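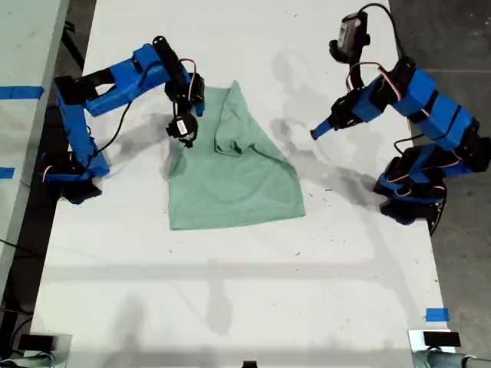 Datcombe_Lee wrote:
I would not wash it at 60 again. Cotton jersey shrinks mostly in the length, and after that the side seams start to turn to the front. Wash at 30, spin at 500, and dry it flat. I have shirts from Coutinho which are six years old and still straight.

silta_reader wrote:
Thank you for the answer. I have washed at 40 always, never at 60, so I am not sure that the temperature is guilty. My question was more about the twisting. Three shirts of the same make, bought in November, and all of them turn to the left after some washes. Is it the cut or the cloth?

Coralie Halliday wrote:
It is the cloth. Single jersey is knitted in a round tube and the yarn has its own twist, so the fabric wants to relax in a spiral. Cheaper makers cut it before it has rested. You can pull it straight while it is damp, but it will go back at the next wash.

Datcombe_Lee wrote:
Sorry, I do not agree that it always goes back. I pull mine by the hem and the shoulders, then leave them on a towel overnight. It helps a lot.

Coralie Halliday wrote:
It helps for wearing, yes. Wash it again without pulling and look at the seam.

marrow75 wrote:
What about the softener? My mother put it in everything and her T-shirts were soft but they became long like a nightdress.

silta_reader wrote:
I do not use softener. I tried Restura liquid one time and the smell stayed for two weeks, so I gave the bottle to my neighbour.

Datcombe_Lee wrote:
No softener for jersey, please. And do not hang it from the shoulders when it is heavy with water.

marrow75 wrote:
Where do you all have the space to dry flat? I have 32 square metres and one radiator.

Coralie Halliday wrote:
Over the bath, on a rack. Or fold it once over two lines so that the weight is shared.

silta_reader wrote:
I will try the two lines with the next wash on Wednesday. If the seam is still at my belly button I will write to the shop.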